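# An afternoon at the Girisetti open day

The sign on the door at Girisetti said "Robots this way," with an arrow pointing at the restrooms. I followed it, came back, and met the lab manager, who had been watching me through the glass.

"We get one like you every fifteen minutes," she said.

She has run the lab's manipulation group for six years. Before that she was at Lorker, writing software for conveyor lines, where the boxes were all the same size and turned up facing the right way. She speaks of those boxes with real affection. Her present job is teaching an arm to cope with the top of an ordinary desk, and the open day was the public's chance to watch it try.

There were folding chairs for 45 and a coffee urn. The program promised a short talk, a live demonstration and questions. I had been promised an interview as well, and we did it in pieces, whenever she wasn't being asked if the arm could fold laundry. (It can't. A man in the second row took this personally.)

I asked her why desks.

"Everyone has one, and they're all terrible," she said. "You can buy a very good robot for a factory. The factory has been built around it. I wanted to start from the other end, with the mess, and leave the mess alone."

The group calls the project Siller, after the street where they rented their first room. The project's rule is that the desk doesn't get tidied for the robot. Its other rule is that visitors don't get to tidy it either, and I saw two people being gently steered away.

The task that afternoon was cables. A person can find the end of a cable by pulling on it and seeing what falls over. The arm is supposed to look first.

"A cable is the worst object there is," the manager said. "It doesn't have a shape. It has whatever shape it had when you dropped it. It goes under things. It goes behind a screen and something comes out the other side, and you assume it's the same cable, and you're wrong."

I said I had lost whole evenings that way.

"Good. Then you know what we're asking of it."

She pulled up the view from the wrist camera on her laptop so I could see what the arm had to go on. 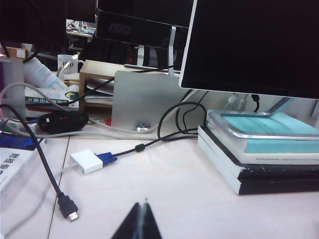
*The working desk from the wrist camera, with the gripper fingers at the bottom and the HDMI plug in the middle of things.*

What struck me was how close everything is. From the folding chairs, the desk had looked like a desk. From the wrist it looks like a place you could get lost in. The books holding up the monitor might be a parking structure.

"People say that," she said. "Then they say, why don't you put the camera on the ceiling. We've had one on the ceiling. It's very good at seeing the top of the arm."

So which cable does it go for? She pointed at the black one with the HDMI plug on the end. The metal tip is the helpful part, she explained, as it gives the software something definite to aim at. The white adapter with the blue connector is another matter. It has a cable of its own, with one of those fat cylindrical beads on it, and the bead is a regular source of grief.

"We went through a stretch in January when it was convinced the bead was the plug," she said. "It was so sure. It would pick up the bead and present it to you like a cat with a bird."

I asked how often it gets things right now. She gave me a look I've seen on mechanics.

"We do runs of 100. I'll tell you that the last one was better than the one before. If I give you a number, you'll print it, and then somebody at Jenkins will call me."

Jenkins makes the gripper fingers. Relations are cordial, I gathered, in the way of two households that share a driveway.

The demonstration itself began after the talk, when the coffee had run out and the audience had thinned to the people who wanted to be there and the people whose coats were at the front. The arm moved slowly. I had been told it would, and it was still slower than I expected. It leaned in, considered, leaned back, and considered from a little to the left.

"Is it broken?" asked a boy near me.

"It's thinking," said his father, with more confidence than he had any right to.

It went in at last and closed on the plug, and there was applause. Then it let go again, for reasons of its own, and there was some more applause, a bit uncertain. The second attempt held. The arm lifted the plug a hand's width off the desk and stopped there, which was the whole of the task.

I asked the manager if she still found it exciting.

"The lifting? No. I like the part before, when it hasn't moved yet and it's working out what belongs to what." She thought about it. "My husband says I've spent six years watching something hesitate. He's not wrong – but it used to hesitate about everything. Now it hesitates about the right things."

And the boxes at Lorker? Did she miss them?

"Every day," she said. "Lovely boxes."

The man from the second row had come up by then and was waiting with a follow-up about towels. She turned to him very politely. I let myself out past the sign, where a couple with a stroller were heading for the restrooms.

*22 September 2021*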